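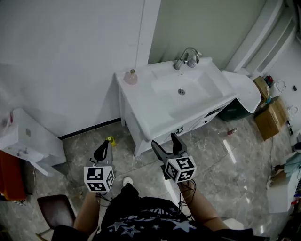
7. Bathroom pick-up tasks with the hand-held grippers

Read this section before you record any work around a sink or on a tiled floor. It applies to the Olora gripper pair and to the Gindness task list, chapter "Household." Shop-floor tasks are in section 20.

What to expect from the machine

The arm trained on these recordings can't clean a bathroom yet. In our trials at Vokthorpe it could pick up an upright bottle from a clear patch of floor and set it on a counter. Bottles lying on their sides gave it much more trouble, and wiping a basin is still done by a person. Plan your sessions around the pick-up tasks and leave wiping for later.

Before you start

1. Dry the floor. Polished tile gets slippery and also throws back a lot of light.
2. Turn off any lamp that makes a bright streak across the work area. If the streak comes from a window, record at another time of day.
3. Choose two or three small bottles with their caps on tight. Put one upright and one on its side.
4. Leave boxes, bins and other household things where they normally stand. A cleared room gives poor training material.

Recording a pick-up

1. Hold one gripper in each hand with the marker cubes facing out. Keep sleeves and cables off the cubes.
2. Start with both grippers in view and open.
3. Move one gripper to the nearest bottle. Close the fingers below the cap.
4. Lift, pause, and set the bottle down on the countertop, away from the basin edge.
5. Open the fingers fully before you pull back.
6. Repeat with the other hand for the next bottle.

NOTE: A full set is some 700 pick-ups. You don't have to do them in one session - most people split them over several days.

NOTE: If you drop a bottle, keep going and pick it up again. Dropped items are useful. Mark the attempt "D" in the log.

CAUTION: Do not use glass bottles or open containers over tile.

CAUTION: The grippers are not sealed. Keep them out of the basin when the faucet is running.

If tracking is lost

Error 1103 means a marker cube was hidden too long. Hold both grippers still in front of you until the tone stops, then start the pick-up over. If the error comes back, wipe the cubes with a dry cloth and check for glare.

Questions about the Toprak log format go to Piroska Lengyel.

Comments (7) Shares (20)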